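## Section 4: Keeping the hand grippers alive

Our project title promises automation. Most of the semester went into looking after two black grippers that a person has to hold. We ran them at the Iston bench on the standard Jestance task: a thin object, a ribbed cup, and a white work surface.
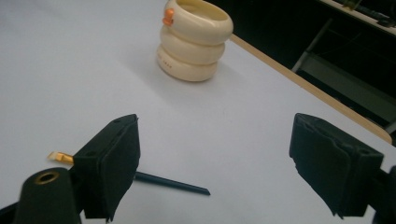
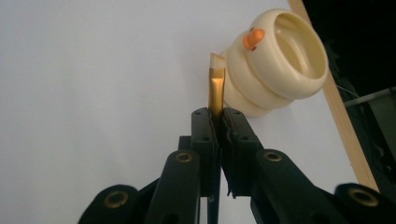
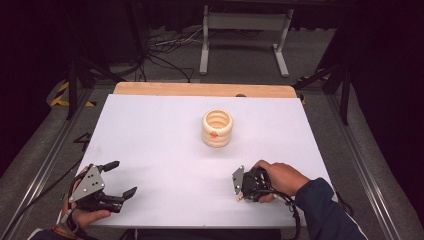

*Figures 4a–4c. Open jaws with a pencil on the table; a flat brush held upright near the cup; both grippers at the board.*

### 4.1 Pads

The black pads on the fingers wear first. The edges fray, and a frayed pad grips a thin handle with all the conviction of a wet sock. Our log has 444 grasps before the first pad swap in October. The second pair lasted longer, mainly because we stopped practicing on the table edge.

To change a pad:

1. Unplug the cable.
2. Open the jaws all the way.
3. Peel the old pad off from the tip down.
4. Clean off the glue. Allow more time than you think.
5. Press on the new pad and leave it for 12 hours.

We skipped step 5 once. The pad stayed on the pencil.

### 4.2 Pivots

We check the linkage after every 2000 open-close cycles. If one finger lags, back the pivot screw off a quarter turn and try again. The Prolex spreadsheet counts the cycles, provided somebody remembers to start it.

### 4.3 Cables

Of the 39 faults we logged, most were cable faults, and most of those were us standing on one. The Meireles checklist now has "look at your feet" as item one. Strain relief is on the parts list for next term.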